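Opinion > Home Life > Kitchens

2020-09-19
By Krisztina Szalai

I got rid of my kitchen island in January and I'd like to talk you out of buying one.

I know how that sounds. Everybody wants an island. When my husband and I bought the house on Apaza Street it was the thing our friends noticed first, and I was so proud of it I'd steer people into the kitchen before they had their coats off! It had an outlet in the side and a little shelf for cookbooks, and it was bolted down right where a person would like to walk.

I hit my hip on that corner for years. So did my mother. We had two stools that lived under it and never once got sat on for a meal, since your knees had nowhere to go. What the island did get used for was mail (so much mail) and whatever anyone was carrying when they came in the door.

My neighbor Abelardo Zapata put one in last year and he and I have argued about it over the fence ever since. He says an island keeps the cook facing the guests. Fine, but I don't want to face my guests while I'm chopping onions and crying. I want them sitting down somewhere comfortable, or better yet I want them chopping the onions. He also says it helps the resale price, and he may well be right about that, but I'm not going to bruise myself for the next owner.

So out it came. I paid a man $300 to haul it off and patch the floor, and I spent $495 on a plain table that moves when you push it.

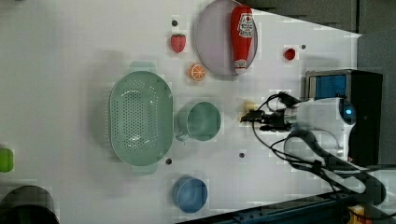

Page last changed: 2 weeks after first posting

A table lets you put the colander down next to the mugs and still have room for your elbows. You can pull up a chair to shell peas. You can shove the whole thing against the wall when the kids want to dance, and at Thanksgiving you can drag it into the other room and seat people at it – try doing that with a block of cabinets and a slab on top.

I do miss the outlet, I'll give Abelardo that much. And I had to find a new home for the cookbooks, which are now in a stack on the stairs where my husband trips over them. He has asked me to put up a shelf. I'm looking at one this weekend, a narrow one, nowhere near hip height.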